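# Miritz Winter Trails Log

Hello, and thank you for stopping by! This folder holds the grooming and usage log for the cross-country ski trails that our club looks after between Pleso and the Virley side of the hill. It began as a paper notebook in the warming hut, then it was a spreadsheet that three people kept three different copies of, and now it lives in one place where anybody can get at it. If you ski, coach, plan races, or simply like old snow records (there are more of us than you'd think), you are very welcome to it.

Last tidied up 3 Aug 2019.

14 shares 3 comments

## What you'll find in the folder

- `trails.csv` - one row per trail, with its name, length, difficulty and whether it has lights
- `grooming.csv` - one row each time a trail was groomed, with the start time, the type of track set and a short note
- `visits.csv` - sign-in totals from the hut book, by day and by trail
- `lessons.csv` - group lessons, with the level and the number of skiers, and nothing at all about who they were
- `notes.txt` - odds and ends that didn't fit in a column, mostly weather and fallen trees

The log covers 6 winters and 41 trails. That sounds like a grand network, but please don't picture a resort. Plenty of those trails are short connectors, and a few are really the same loop skied in the other direction, which the early notebook keepers treated as separate and which I have left alone out of respect (and a little fear of breaking something).

## How the numbers were gathered

Grooming entries are written down by whoever drove the machine, usually right after parking it and usually with cold fingers. Start times are good. End times were optional for the first two winters and you'll find a lot of blanks there. The track type is either `classic`, `skate` or `both`. If you see `rolled`, it means the snow was packed but no tracks were set, most often early in the season when the cover was still too thin for the track setter.

Visits come from the sign-in book, so they only include people who signed in. On a sunny holiday the line at the book gets long and folks go straight to the snow, and I can't blame them! Treat the totals as a low count. They're better for comparing one trail with another than for telling you how busy we were.

Snow depth is measured at the Pelkonen meadow stake and given in centimeters. The stake was moved once, 30 meters uphill, after it kept getting buried by drift from the road. Readings from before the move are marked `old` in the `stake` column. I would not draw one line through both sets without thinking about it first, because the new spot is more sheltered and the snow hangs on longer there.

## Columns that trip people up

`difficulty` uses our own club scale of easy, middle and hard. It was set by talking it over after a ski, so please don't read it as any kind of official grade. The long climb from Pleso is marked middle and I have heard about that from many out-of-breath visitors.

`lit` means the trail has lights along it. It doesn't tell you whether they were switched on that evening. There is no record of that, I'm sorry to say.

`season` is named for the year it started in, so a ski in the new year still belongs to the November before it. This catches nearly everyone the first time, me included.

`len_km` was measured with a handheld GPS on skis. Where the trail winds tightly through the trees, the figure may come out a bit off.

## Gaps and known problems

The second winter has a hole in it where the notebook got soaked and a stack of pages stuck together. I saved what I could with a hair dryer and a butter knife. Rows I was unsure about have `guess` in the `quality` column, and there are 50 of them. If you are doing anything careful, leave those out.

Trail names have changed over the years as well. The Virley Loop used to be called the Lower Loop, and for one season it was both, depending on who held the pencil. I've used the present name everywhere and kept the old one in `former_name`.

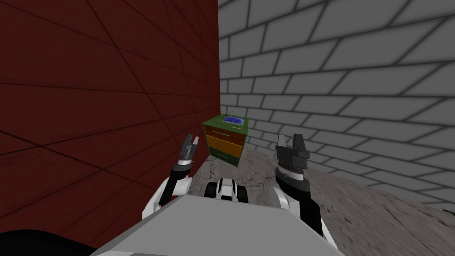
There are also a few days where the grooming log says a trail was set and the hut book says it was closed. I checked these against the notes and could settle only some of them. The rest I left as they were written, with both entries in place, since I'd sooner hand you two honest records that disagree than pick a winner from my kitchen table.

## Using the log

Please go ahead and use it for whatever you like - school projects, trail planning, settling an argument over which winter was the good one. If you pass it along, mention the Miritz Winter Trails Log and include this page with it, so the next person knows about the stake and the soggy notebook. The files are plain text separated by commas, and they open in any spreadsheet program. Dates are written year first.

One small request: don't use the log to decide whether a trail is safe to ski today. It is a record of the past and gets updated in batches, sometimes weeks late. The board by the hut door is the place to look for current conditions.

## Fixes and additions

If you find a mistake, open an issue with the file name and the row, and tell me what you think it should say. Old photos of the hut book pages are especially welcome, above all from the second winter. New seasons are added in spring, once the machine is put away and I've had a chance to type everything up.

8 comments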